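# How do you teach a robot to put away a plate?

Hi! I'm Zachary Dhillon, and I help teach a robot named Tunditz how to do kitchen chores. Yes, that's my real job, and yes, my mom still thinks I should wash more dishes at home.

You probably learned to put a plate away by watching a grown-up and then trying it yourself. Robots that learn can work in a similar way. They need to be shown, so we gather lots and lots of examples. Each one is called a **demonstration**, or a demo for short.

To make a demo, I guide the robot's two arms through a chore from start to finish. The computer saves how every joint moved and what the cameras saw. Then I set everything up again, but a little differently — maybe the plate goes in another slot, or the mugs trade places — and off we go again!

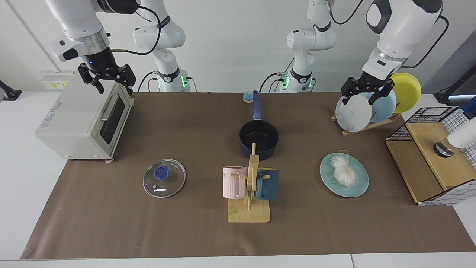

Why bother moving things? Well, imagine you only ever practiced catching a ball thrown from the exact same spot. You'd be great at that one throw, and then your cousin would toss it from the porch and bonk, right on the nose. A robot can get stuck like that too. If it sees plates in lots of places, it has a better chance with a plate it hasn't met before.

For our plate chore we saved 126 demos. My friend Kálmán Takács watched them all and took out five where I goofed (in one of them I let go too early, oops). We don't want the robot copying my clumsy bits!

After that comes the part called **training**. The computer goes over the demos again and again, looking for patterns: when the plate is *there*, the arm should move like *this*. It takes a lot of tries, and I usually go eat a sandwich.

Want to try it yourself? Ask a friend to close their eyes, then tell them how to pick up a spoon using only words like "left," "down" and "squeeze." Then switch places!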